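House rules for the hand-held gripper bench

08/06/2018
By Dale Doucette

I have been asked twice since April to write down how we run the bench at Seststead, so this is that. It covers the hand-held gripper only. The arm in the other room has its own rules and a proper risk assessment.
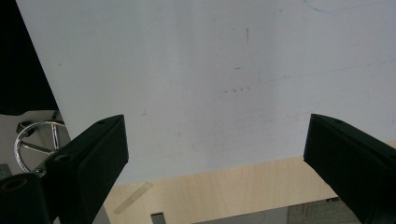

Before you pick the gripper up

Look at the fingers first. Ours are matt black plastic and they wear at the tips, where the faces meet. If a tip has a burr or a rounded edge, swap the pair and put the old ones in the tray marked Nonora. Don't swap just one. We did that last winter and spent two days working out why thin things kept twisting as the fingers closed.

Open and close it five times with nothing in it. You are feeling for grit. If it catches, it goes back to me and you use the spare.

Wipe the lens with the cloth in the drawer. Not your sleeve.

The table

The written rule is that only the things named on the task sheet go on the table. In practice bits of tape are the usual offender. Somebody sticks a corner down, pulls it up later and leaves the strip lying on the wood. Clear tape is hard to see from standing height and it will end up on a finger pad sooner or later. If you put tape down, you take it up and bin it before you record.

Chairs and stools are a different matter. We used to push them right out of the room and mark the floor. I dropped that rule. People work in rooms with chairs in them, and I would sooner have recordings that look like a room. The only thing I ask is that you can step back without going over one. Check behind you before you start, every time, even if you checked ten minutes ago.

Boards and other large flat things

These get their own section as they cause most of the arguments. A white board will pick up scratches, dots and stray pen lines, and people want to know whether to clean it or fetch a new one. Leave it alone. Marks are fine so long as they don't spell out a name, a phone number or anything else private. Sandoval, who we share the recordings with, asked for the same thing in their own guidance, and I agree with them.

What is not fine is changing the board halfway through a batch. If you start a batch with a marked board, you finish with it. If it gets a new mark while you work, write that in the notes and carry on.

Keep large sheets off the table edge when you aren't holding them. Two hands to carry, one hand to work. If the sheet blocks your view of your own feet, ask someone to move it for you.

Recording

A batch is 64 takes. Stop at the end of it, put the gripper down and walk about a bit. The thing isn't heavy but your wrist will tell you otherwise by the afternoon. I don't allow anyone more than 800 takes in a week and I do check the log.

Start each take with the fingers open and clear of the object. End it the same way. If you fumble, let the take run on and mark it as a fumble. Please don't delete it. We had 3000 takes come over from the Brarkirholm site with every mistake removed, and they were less use to us than a smaller set would have been with the mistakes left in.

If another person walks up to the bench, stop. They haven't signed anything. Take 521 in the old set has a full minute of a delivery man asking where to leave a parcel, and it had to be pulled by hand from three separate copies.

Notes

Write them on the day. Initials, batch number, which pair of fingers, anything odd. "Same as yesterday" doesn't count as a note. I know the form is slow and I have asked for a better one.

Putting things away

Fingers closed, battery out, gripper on the hook with the camera facing the wall. The battery goes on the charger by the sink side of the room, and if the light is red in the morning, leave it there and take the other one.

I'll change these when something turns out to be wrong. The section on boards has already been rewritten twice, and I expect the people at Brarkirholm will have something to say about the tape.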